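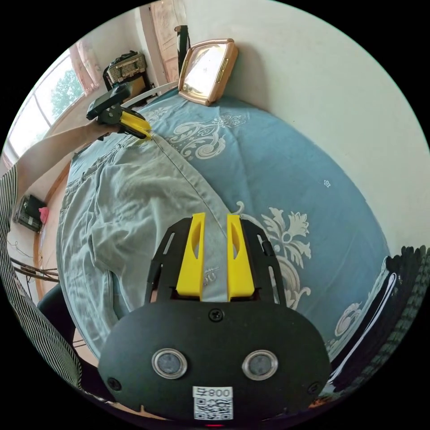 Jeans on the blue sheet, a Dosholm in each hand.

Kgomotso Venter had promised the magazine 900 words on the Dosholm hand grippers by nine o'clock, and at half past four she was still folding trousers.

"You've done that pair already," said Marietjie from the doorway.

"I've done them badly already. I'm doing them again!"

The kit had come up from Lodcombe in a box packed so tightly that it took both of them to get the lid off. Two grippers, two chargers, a booklet, and a card with the name of a woman at Kala who would answer questions until six. You held one in each hand and went about your housework, and every pinch and tug was saved so that some robot, later on, could learn how it was done. Kgomotso had expected to be bored by teatime. She had emptied the wardrobe instead.

"Look at the fingers, though," she said. "Look how they give." She closed the left one on a waistband, lifted it, let it drop, and lifted it again, grinning. "The Zhuravel ones were like eating soup with pliers. I wrote that, do you remember? They sent me a very cold letter."

"You deserved it. I liked that Zhuravel."

"You liked the carrying case."

Marietjie came and sat on the corner of the bed that had no clothes on it. She was seventy-four and had ironed for a hotel for most of her life, and she watched the leg of the jeans go over, slide, and come to rest crooked.

"You're pulling from the wrong place," she said. "Take it by the seam. The seam knows where it's going."

Kgomotso took it by the seam. The leg went over flat (well, flatter) and she let out such a shout that the dog started up next door.

"Say that again, slowly, I want it in the review."

"You can't put me in a review."

"Then do one. Go on, they're light, they're lovely, they only start to drag on your wrists after a good long while and I'm going to be strict about that. Here."

Marietjie looked at the grippers for some time before she put her hands in. She opened and shut the yellow fingers in the air, once each. Then she drew the jeans towards her, shook them, and folded them in four moves, so quickly that Kgomotso missed the third.

"Is it saving that?" Marietjie asked.

"All of it."

"So a robot will fold like me."

"Somewhere. If it's lucky."

Marietjie thought about this, and reached for a shirt. By seven they had got through 21 pieces of clothing and both pillowcases, and the review had a title and nothing under it.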